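Print this page | E-mail to a friend
3 comments | 14 shares

I'd been on the phone with Azra Radonjić for all of two minutes before she got on to laundry. She runs Nirninus, which hires out Akine, a kit of hand-held grippers for people teaching robots to fold clothes (yes, that's a real job now!).

"Everyone thinks shirts are easy," she laughed. "You try it with two fingers!"

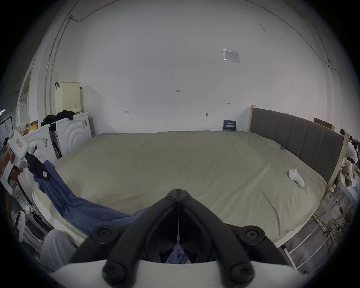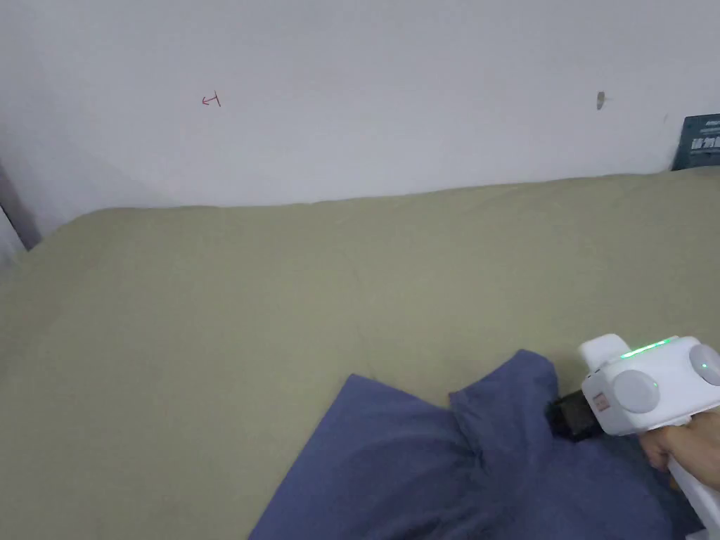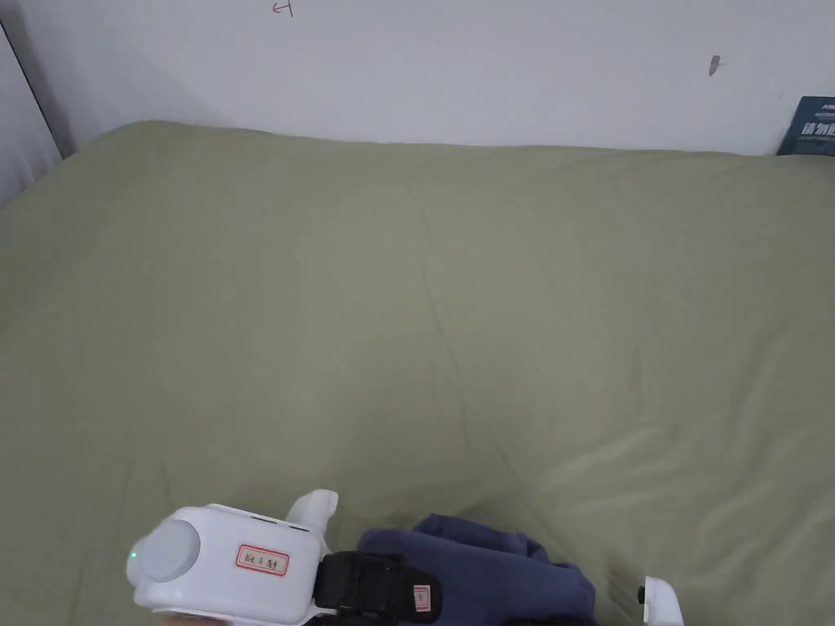 Blue clothing on the bed, with the white grippers in all three shots.

I wondered how long it takes to get the hang of it. "Three days, and you'll swear a lot on the first," she said. Her crew logged 1,443 folds in February, and she reckons the trigger could still be softer – I'd asked about sore hands, because mine ache just from ironing.

And the price? It's £1,667 a month for a pair, with the Vikow software thrown in. "Ring us before you book," she added. "We'd much sooner have a chat first."

Print | E-mail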